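Florura Dish Soap Bar, Unscented, 242 g

Home > Kitchen > Washing Up > Soap Bars

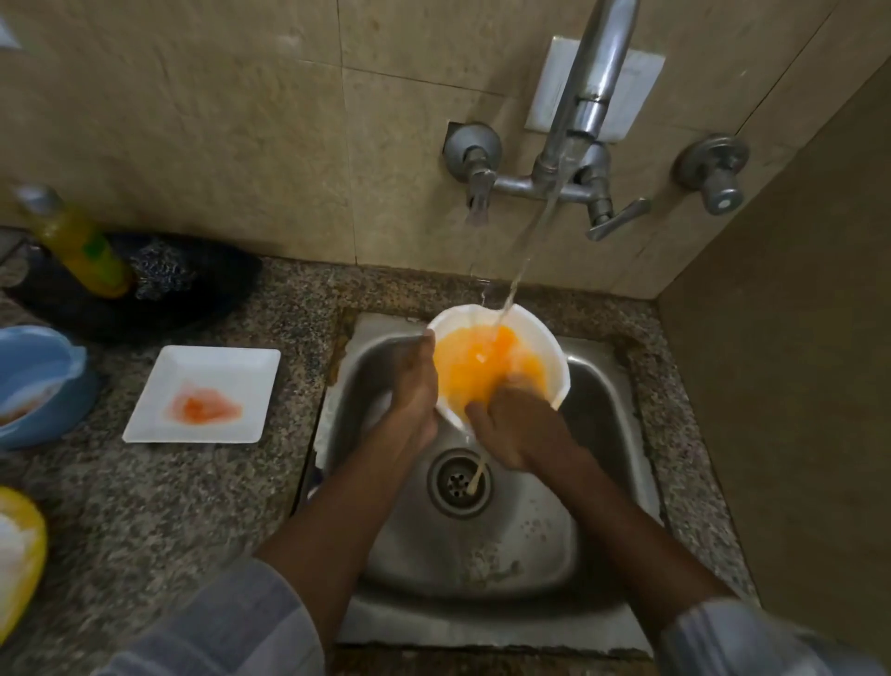 Will a solid bar work if I have hard water?
It will, though you'll get less lather than you would in soft water. I have very hard water at my place and I just use a hotter rinse and a bit more soap.

Price: $8
In stock
Item no. 794

I've been selling this bar since January and I use it at home every single day, so forgive me if I go on a bit! It's made by Plutberg in small batches, and it's the plainest soap I carry. No perfume, no dye, just a dense cream-colored block that sits by the sink and lasts far longer than I thought it would.

You wet your brush, rub it over the bar a few times and wash as usual. Plates and glasses are easy. Baked-on cheese needs a soak first (same as with any soap, in my experience). I also rub it straight onto shirt collars before they go in the wash, and it's great on paint brushes if you've been using watercolors.

Keep it on something that drains. I left my first one sitting in a puddle and it went to mush on the bottom, which was my own fault. The Mujić soap dish has deep grooves and fits this bar perfectly, or use any rack you have.

Details
Weight: 242 g
Also sold as: 600 g block, uncut
Scent: none
Wrap: paper band
Not for dishwashers

Please don't use it on cast iron you've just seasoned, or on silver. I haven't tried it on either and I'd hate to ruin your good stuff.

Shipping
Orders go out from my shop in Plarkormont. The 600 g block ships in its own box, so if you order it with other things you may get two packages. Unopened bars can come back for a refund, just drop me a note first.

Goes well with
Mujić grooved soap dish
Plutberg bristle brush, long handle
Florura cotton dishcloth

Page updated 3 November 2019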